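From: Mihret Adugna
To: Textile and Paper Art list
Date: 2022-11-04
Subject: Re: Hanging the football quilts at Avthorpe

Dear all,

Thank you for the answers to my first message. I reply to the one from Clindetti, as it has the most questions in it.

> Mihret, are all of the panels going to Avthorpe, or only the ones
> we saw in June? And how heavy is the big one? Our hall has a rail,
> but I would not trust it with anything over 50 pounds. Also, is the
> fabric from real jerseys? A member asked me if it is allowed to
> cut them.

Only the panels from June are going, plus three new ones that I finished last week. The big one is made of 2341 pieces and it is the reason I write so much about rails. With the wooden bar inside the sleeve it is 106 pounds, so please do not hang it on your rail. I can bring the smaller goalkeeper panel to you in its place, if your dates are still free after Avthorpe closes.
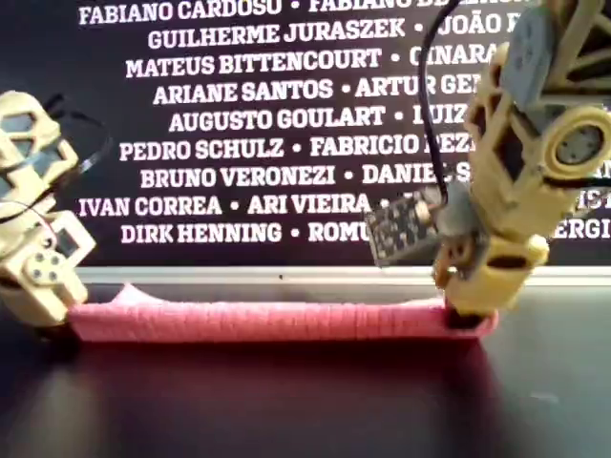

About the jerseys: yes, they are real and they were worn. Most came from the old Mollholm club, when the club room was emptied and the boxes were offered to anyone who wanted them. I asked for permission in writing before I cut the first one, and I still have the letter. I kept the numbers whole where it was possible. The sleeves were often too thin, so I used them only for the borders.

I have one question of my own. The gallery wants a printed label for each panel, and I do not know how long such a label should be. Urquijo told me two lines are enough, but I would like to name the players whose jerseys are in the work, and this does not fit in two lines. Has somebody made a separate sheet for the visitors? Did people take it and read it?

I will have some small pieces for sale too, mostly pennants and two cushions. I will send the prices to the list when I have decided them. Please do not write to the gallery about these, they are not handling the sales.

With kind regards,
Mihret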